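**For release in March**

# Jellau's kitchen-table color kit is ready, and I'm a little too excited about it

Hi, I'm Shota Okabe, and I run Jellau, the small craft supply company over the bakery in Noltasgate. We've spent most of the past year on a kit for mixing your own liquid colors at home, and it finally goes on sale this month! It's called Fledow. You get a rack, a set of tubes with caps, the color concentrates, a dropper and a booklet that I wrote and rewrote until my sister told me to stop.

The idea came from dinner, really. I like painting fruit (badly, but I like it), and I kept trying to match the color of a peach with whatever I had in the drawer. Store-bought bottles get you close, then you add a bit of red and it's gone too far and you've wasted half the bottle. So I started mixing tiny amounts in tubes and keeping the good ones. After a while I had a row of them next to the plates, and friends who came over kept asking where they could buy a set.

We opened a waiting list at the Kanaan spring craft fair last year, thinking we might get a page of names. We got 1,362. I had to go and buy another notebook.

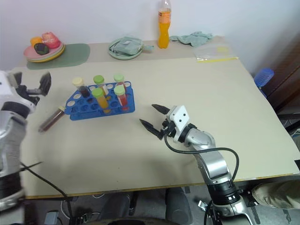
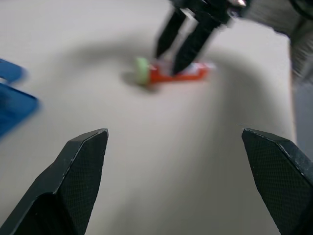
Color matching is what most people on that list wrote to us about, so that's where the booklet begins. You pick something you already own and try to get its color into a tube: a plate, a lemon, the shirt you have on. Start with something plain and work up to the hard ones. Fruit is lovely for this and also maddening, as anybody who has tried to mix an avocado will tell you. I like to keep a few pieces on a stack of plates at the back of the table, the way they are in the first picture, with the rack out in front of them, so I can look up from a tube and straight at the thing I'm trying to match. Pink, yellow and green plates are good practice too, and they don't go soft on you after a week.

A few things people have asked us already:

**Does it need a special table?** No. Any flat table will do, and a pale one makes it easier to judge a color. Put down some newspaper if you care about the surface. The concentrates will stain wood and they will absolutely stain a tablecloth (ask me how I know).

**What about caps?** Cap every tube before you set it down anywhere. I can't say this enough. A capped tube lying on its side is no big deal, but an open one is your whole evening.

**Can I put the colors in food?** Please don't! They're for paper, fabric and clay only. Keep them away from anything you plan to eat, and wash the fruit if it's been sitting out while you work.

**Is it for kids?** We say ten and up, with a grown-up at the table. Younger ones can do the matching part and let somebody else handle the dropper.

**Can I get refills?** Yes, for every color, one at a time. Red runs out first in our house. The oranges and the maroons both eat it up, so you may want to order a spare.

Fledow costs $49, and the first run is 400 kits. People on the waiting list get an email with an ordering code before the kits go in the shop, and whatever is left after that goes on the shelf in Noltasgate and on our website. We're planning a second run for summer, so if you miss this one, leave your name with us and we'll write to you. The box is plain cardboard with a paper band and it all packs flat, apart from the rack, which we tried very hard to make fold and finally gave up on.

We're also doing free mixing evenings at the shop all through the month, starting at 6 p.m. Bring one thing whose color you want to match, as long as you can carry it up the stairs. We supply the tubes and the aprons, and you take home what you mix. No need to book, just turn up a bit early if you want a seat near the window, where the light is better.

Reporters and shop owners who'd like to try a kit, or come by and make a mess with me, are very welcome. Call the shop in the afternoon and ask for Shota. If I don't pick up I'm probably rinsing something, so leave a message and I'll call you back the same day.

Jellau, Noltasgate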